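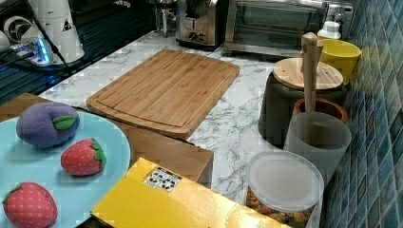 Plush strawberries on a blue plate, next to the cutting board.

**Forthorpe's rowing challenge is back, and I signed up again**

Tuesday, June 9, 2026

So the Trelholm gym in Forthorpe is running its summer rowing challenge again, and sign-ups opened this morning. I put my name down before I'd finished my coffee, which tells you how much I learned from last year.

If you missed it the first time, it goes like this. You get 90 minutes of rowing spread over 9 sessions, so ten minutes a pop, and your meters from every session get added together. That's it. You don't have to be fast, you don't have to own a heart rate strap, and you can do your sessions at six in the morning or right before closing. The board by the front desk gets updated every evening (I check it way more than I should).

Last June I finished a mere 817 meters behind the person ahead of me, and I've been annoyed about it ever since. Ten minutes sounds like nothing until you're in minute seven and your legs have gone to jelly. I went out way too hard in my first session, posted a number I was really proud of, and then couldn't get anywhere near it for the next two weeks.

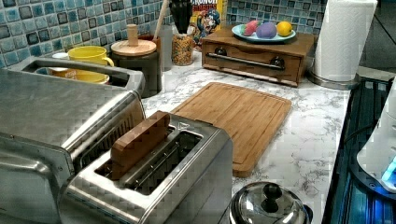

Jelle Schouten is coaching it this time, and he's put a free technique hour on the schedule before the first scored session. Go to that! I dropped in on one of his classes in the spring and found out I'd been yanking with my arms the whole time. He had us row with just our legs for a while - arms straight, no lean - and it felt silly, but my split came down that same night with no extra huffing and puffing. He also made me set the damper a lot lower than I like. I'd always cranked it all the way up and figured that was the manly thing to do. My back has been much happier since.

There are a couple of changes from last year. You can enter as a team of 3 now, with the meters averaged so a team can't win just by having one monster on it. And you have to leave a full day between scored sessions, so no cramming the last four into one weekend like a certain person did (me, it was me).

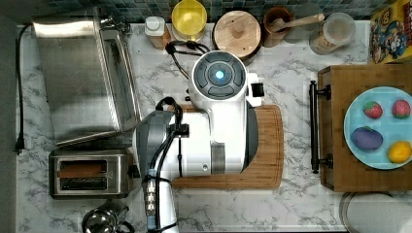
The entry fee hasn't gone up, and members can just add it to their monthly bill. Non-members are welcome too, but you'll need to do the short intro on the machines first, so leave yourself time for that. Scored sessions start later this month and the sign-up sheet is at the desk.

I'm still short one teammate, by the way. My neighbor Meijer said yes after a lot of nagging, and she's stronger than she thinks she is. If you can sit on a rower for ten minutes and you don't mind me texting you about your stroke rate, come find me - I'm usually on the machine closest to the window.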